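899 shares 41 comments

Chapter 2
Reading the Label on a Child's Backpack

By the end of this chapter you should be able to read a product page for a small backpack and say which parts of it could be checked, which parts could be checked but haven't been, and which parts mean nothing at all. You should also be able to write a page of your own that a tired parent can use. The second skill is harder than the first, and most shops have neither.

Key terms: age grading, capacity, water resistant, torso length, claim, puffery, return reason

Start with a backpack. It is sold by a shop we will call by its name, Lidura, and the page reads like this:

"The Jadumlow is the perfect first backpack for preschool, kindergarten and beyond! Roomy enough for everything your little explorer needs, yet light enough for tiny shoulders. Ergonomic straps, durable water-resistant fabric, and a design kids adore. Ages 2 to 7."

Read it again with a pencil in your hand. Underline anything that would help you decide if this bag will hold a folder, a change of clothes and a lunch box, on the back of a child you know. Most students underline "Ages 2 to 7" and stop there. A few underline "water-resistant." Those are fair picks, and both of them fall apart when you lean on them.

Take the ages. A child of two and a child of seven do not have the same back. They hardly have the same legs. A bag that sits well on the older one will knock against the younger one's knees, and a bag that suits the younger one won't take a school folder without bending it. So what does "Ages 2 to 7" tell you? It tells you who the seller would like to sell to. The range is wide so that no shopper gets turned away at the door. Nothing on the page says how it was arrived at, and when a page doesn't say, you should assume that somebody typed it.

Now the fabric. "Water resistant" might mean that rain beads up and rolls off for a few minutes. It might mean that the cloth has a coating and the zipper and the seams don't. It might also mean that the supplier's sheet had the words on it. Parents tend to read it as "the spare clothes will stay dry on the walk to school," and a shop that knows this and leaves the words alone is getting a sale it may have to give back.

"Ergonomic" deserves a paragraph to itself, and a short one. On a child's backpack it usually means the straps are padded. If the straps are padded, say so, and say how wide they are.

What the page leaves out

The words that are there get most of the attention in a class like this one. I would like you to spend more time on the words that aren't. The Jadumlow page has no height, no width and no depth. It has no empty weight, although it claims to be light. It doesn't say if the straps shorten enough for a small child, if there is a chest clip, or if the main zipper can be worked by someone who hasn't yet mastered a coat. It doesn't say if the bag can go in the washing machine, and any parent who has found a banana at the bottom of one will want to know that before they care about explorers.

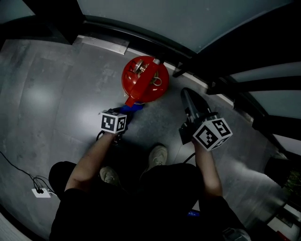 Every one of those gaps could be filled by a person with a tape measure, a kitchen scale and the sample bag that is almost certainly sitting in the office. It would take part of a morning. When I ask shop owners why it hasn't been done, I hear that customers don't read numbers. I have never been shown any proof of this. What I have been shown, more than once, is a box of returned bags with "smaller than expected" written on the slips.

Think about what that return reason says. A customer who picks "smaller than expected" had a size in mind. They got it from somewhere. If the page gave no size, they got it from the photo, and the photo shows the bag alone on a white background, where it could be as big as a suitcase or as small as a purse.

A case to work with

Taha Shehata ran a small online shop for children's bags and lunch gear under the name Pikar. In July, with the back-to-school rush getting close, he had 329 product pages and a strong feeling that the copy was fine. It had been bought in from a writing service, Nechyporuk, and it was cheerful and free of spelling mistakes. Every backpack on the site was perfect. Nearly all of them were roomy.

He agreed to try something on the backpack pages only. The first line of each was replaced with a plain one that gave the outside size of the bag, its empty weight, and a sentence on what fits: "Holds a letter-size folder flat, with the zipper closed." Where the folder didn't fit, the page said that too. The word "perfect" went, and so did "ergonomic." The cheerful paragraph stayed, one step lower down.

You will want me to tell you that sales went up. I would be careful with that. The change went live just as families were starting to shop for school, when sales of backpacks rise no matter what anybody writes. Shehata believed the new pages were the cause, and he may have been right, but he had left himself no way to find out. He had changed every page in the group in the same week and kept none of the old ones running for comparison. Chapter endings in books like this are full of shops that "saw results" in this manner. Treat them the way you would treat "Ages 2 to 7."

What he could say with more confidence was smaller. The emails asking if a folder would fit mostly dried up, and the ones that still came were about lunch boxes, whose pages had not been touched. That is useful. It is also the kind of thing a shop can learn for nothing by reading its own inbox before hiring anyone.

A warning about honest copy

There is a fashion at the moment for pages that make a show of being frank: "Okay, it's a backpack. It holds stuff." Do not mistake this for information. It is the same empty page in a different mood, and the parent still doesn't know if the folder fits. The test we will use for the rest of this chapter is a dull one – could a stranger with the bag in front of them show that the sentence is false? If they could, it is a claim, and you had better be able to stand behind it. If they couldn't, it is puffery, and you may keep a little of it as long as it stays out of the first line.

Before you read on

Find the page for any child's backpack now on sale and copy out the text by hand. Mark each sentence C for claim or P for puffery. Then write down the first question you would have to email the shop to get answered, and look to see how the shop expects you to ask it. Keep the sheet. We will return to it in section 2, where the subject is age grading and who gets to decide it.

Get new chapters in your inbox. Enter your email address to subscribe. You can unsubscribe at any time.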